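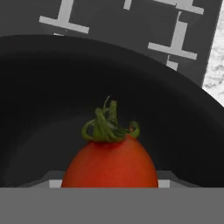 Last updated: Monday, November 12, 2018

By Bahman Sadeghi

Print | E-mail

Went to the Kendwood farmers market again. Every stand had a sign that said "local." Local to what? Thread.

I asked at the first stand where the farm was. Girside. Fine, that's 18 miles. I asked at the second and got "oh, all over the valley." All over the valley is not a farm.

Third stand had peaches. In November. I'm no grower, but I do own a calendar.

Look at tomatoes. A small red one with the green top still on looks like it came off a vine this morning. Looks like. Stores figured out years ago that people pay extra for the stem, and I'd bet the market folks know it too.

The market rules are online if you dig. "Local" means grown within 282 miles OR "sourced through a regional partner." Read that second part again and tell me what it keeps out.

So-yul Lim replied that I should just ask the sellers. I did ask. See above. One of three gave me the name of a town.

And before anyone says the food tastes better: maybe. I bought the same squash at the market and at the Flinwood grocery in July and couldn't tell them apart. My wife says she could. She also saw the bags.

Prices, for the record. Market eggs, $3 more a dozen. Same size, same brown shells. What's the three bucks for, the tent?

I'm not saying everyone there is faking it. The Girside guy had dirt on his boots and knew his varieties. I'll keep buying from him.

For the rest, put the farm name on the sign. A marker and a piece of cardboard would do it.

Print this page
E-mail this page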